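The furniture supervisor at Skostis looks after 116 desks on 2 floors, and the first thing she checks is where the chairs end up. "A chair goes back under the desk at the end of a shift," she said. "Seat in, backrest close to the edge."

The rooms at the Jostmont site are furnished alike: white desks with plain tops, mesh-back office chairs on casters, plank-look flooring. Chair faults are logged by part.
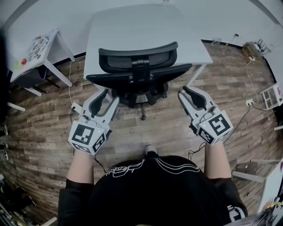

Casters account for most entries. "Hair and thread wind around the axle, then the wheel drags," she said. "We pull it, clean it and press it back in."

Power strips stay on the floor for now. She wants them mounted under the desktops in April, with cables run along the baseboard. "A caster will ride up on a cable and stop. People push harder, and the jacket gets nicked."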